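Vernum wants to hang your pictures, for a fee

30th March

Members have been forwarding us the Vernum pitch since February, usually with a one-word question: legit? The offer is simple enough. You send in two pieces, Vernum picks one for a group show at its Hinojosa space, and you pay $42 per submission whether or not you get in.

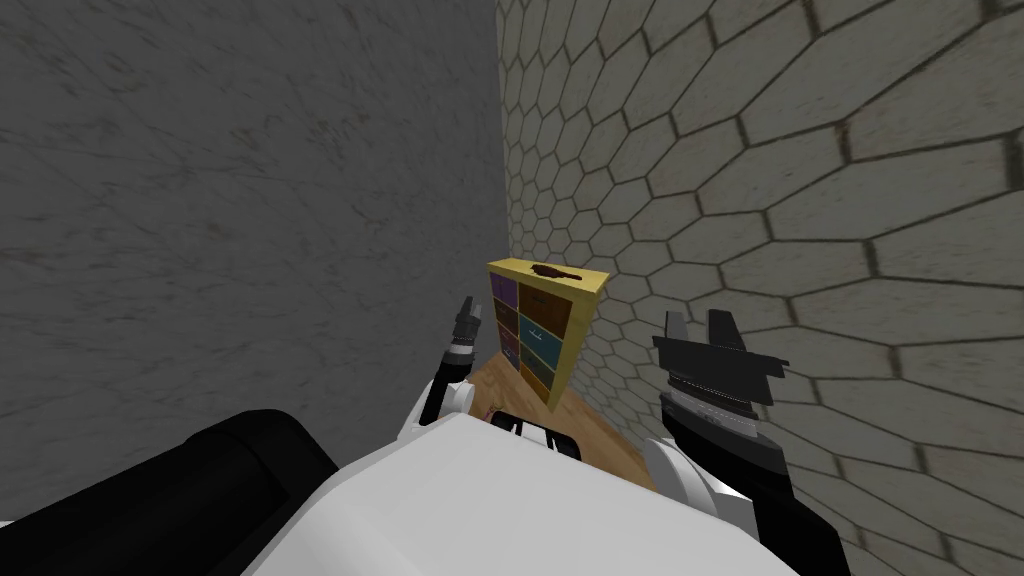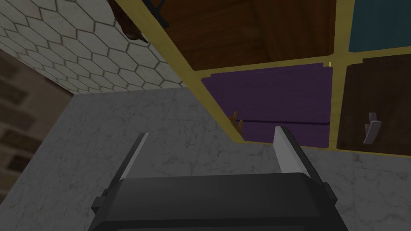 Vernum says it expects 2,000 entries. Do the math and you see where the money in this show comes from, and it isn't from people buying art off the walls. Entry fees are nothing new, and plenty of decent open calls charge one to cover a juror and a rented hall. What bothers us is how little you get told. The call doesn't name a juror. It doesn't say how many pieces will hang, and it says "professionally installed" without a word on spacing, lighting or what kind of surface your piece goes on. That last one matters more than it sounds. Plain, mottled gray concrete like the wall in the first picture will let a small drawing breathe. Put the same drawing on the hexagonal tile next to it, with all those brown grout lines, and people will be looking at the grout. If a gallery can't tell you which kind of wall you're paying for, ask again, in writing.

Then there is the license. By entering, you let Vernum use your image in "promotional and related products" with no end date. We asked what related products means and got a friendly reply that repeated the phrase back to us. Could be postcards. Could be phone cases. Photographers should be extra careful with this one, as a file good enough for a juror is good enough for a printer.

To be fair, a couple of members showed with Vernum last year and came away happy. Their work went up on time and came back in one piece. Neither sold anything, and neither could say how many visitors came through after opening night.

Compare the spring open call at Edinier. It costs less, lists its jurors by name and limits use of your image to the show catalog. Bukska charges nothing at all, though the space is nearly impossible to find and you hang your own work – bring a level.

We aren't telling anyone to stay away from Vernum. If you have the money and want the line on your resume, go ahead. Read the license first, and keep a copy of the call as it stood on the day you paid.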